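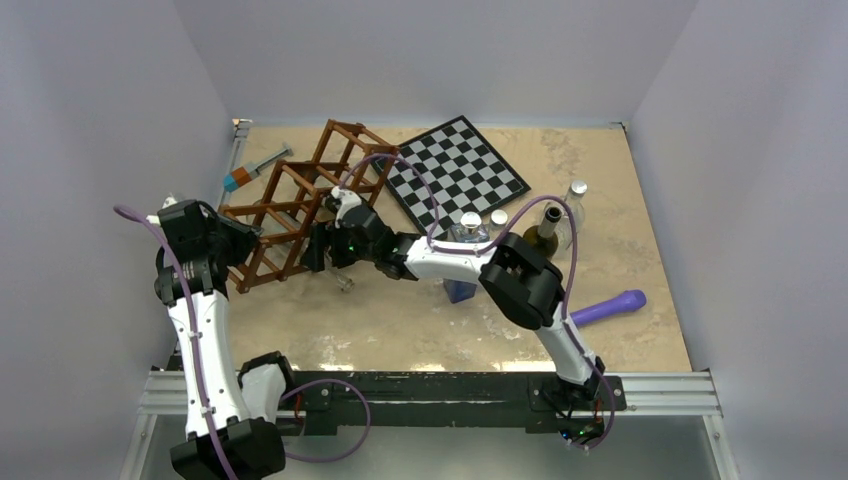

Vikis Floor Corker
by Haslinger

Home / Home wine and cordial / Corking and capping / Floor corkers

In stock. Spare parts kept for every version.

We've been selling corkers for years and this is the one we use ourselves, every autumn, in the shed, usually with blackberry on our sleeves. If you have only ever used a hand corker (the sort with two arms that you lean on while hoping the bottle stays put) then the first pull on the Vikis is a lovely surprise. The bottle sits on a sprung platform, the cork drops into the jaws, you bring the long handle down in one go and the cork is home. It's the same movement every time, so even late in the evening the last bottle looks like the first!

Who it suits

Country wine makers, mead makers, anyone with a few vines on a south-facing wall, and clubs that share their gear. It's a sturdy bit of kit and it does take up floor space, so if you only bottle a handful at Christmas you may be happier with the Burnuma hand model, which hangs on a hook and costs a good deal less.

How it works

The jaws are brass and close evenly from all sides, squeezing the cork narrower than the neck before the rod pushes it down. That even squeeze is what we love most. Cheaper jaws pinch from one side and leave a crease down the cork, and a crease is where the weeping starts. On the Vikis the corks go in round and stay round.

The depth is set by a nut on top of the rod. Turn it down for a deeper cork, up for a shallower one, then lock it with the second nut. We set ours so the cork finishes level with the lip of the glass. Do one bottle of plain water first and adjust from there.
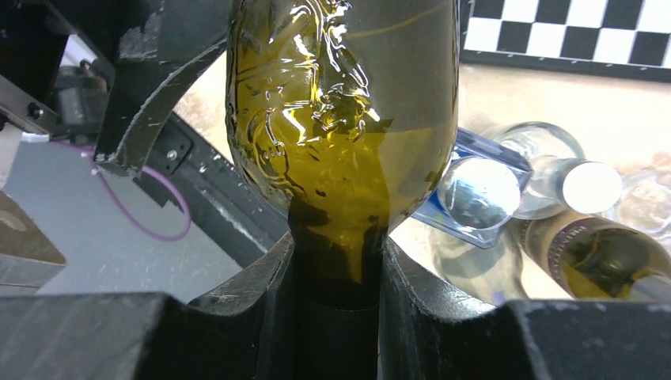
Tatiana Hudec wrote to us in May to say that she had put off buying a floor corker because her bottles are all odds and ends saved from friends, tall ones, stubby ones, a few with very wide shoulders, and she was sure half of them wouldn't fit. They all went under, she said, apart from one squat port bottle that needed a bit of board beneath it, and she has since given her hand corker to her brother. She did ask us to mention that the spring is stiff when new. It is! It eases after the first big session.

Corks to use

Size 9 straight corks are what the jaws were made for. Size 7 will go through as well and is a good choice for wine you mean to drink young. Please don't use mushroom corks or anything with a plastic top, they jam in the jaws and are a pain to get out.

Agglomerated corks, natural corks and the newer moulded sorts all work well. We don't boil corks and would ask you not to either, as it makes them crumbly. A short rinse in sulphite solution, a shake in a colander, and straight in.

Cleaning and care

Wipe the jaws with a clean cloth dipped in sulphite before and after use, then dry them properly. A smear of food-safe grease on the rod once a season keeps the action sweet. Store it with the handle up and the jaws open.

If the cork starts to go in at a slant, look at the jaws first. It is nearly always a crumb of old cork caught at the back, and an old toothbrush will fetch it out.

What's in the box

Corker, handle, spare spring, two locking nuts, a spanner to fit them and a printed sheet of instructions. The legs bolt on, and you'll want a helper to hold the frame upright for that part. 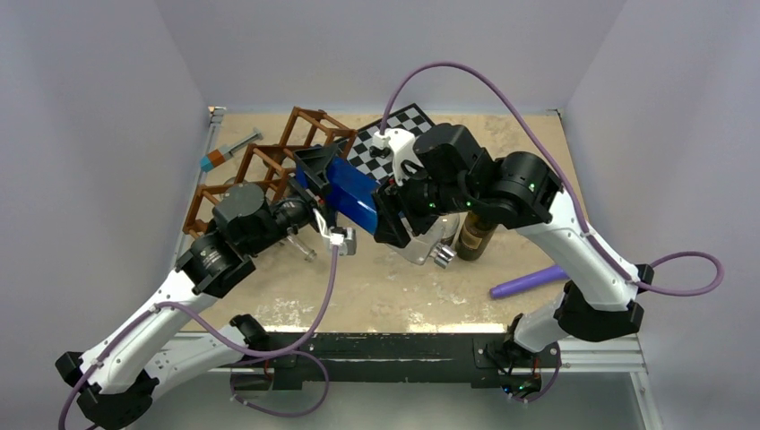 Glossy blue over a tan tabletop.

Guarantee

Haslinger cover the frame for 7 years and the jaws for 2. The sample in our shop has done 2,000 corks and the jaws still meet cleanly, so come and have a go on it if you're passing. Bring your own bottle if it's an awkward shape.

Questions we get asked

Can I use it for beer bottles? Only the corked Belgian kind, and you'll need the Clenasden collar, sold separately, which stops the cork part way so you can wire it down. For ordinary crown caps look at our bench cappers.

Will it mark my floor? The feet are bare metal. Stand it on an old doormat.

Can the handle be swapped for left-handed use? Yes, it sits in the middle and works from either side.

Do you hire them out? We do, by the weekend, with a deposit. Autumn goes quickly, so ring early and ask for Elisa Palumbo.

Page last updated 7 August 2022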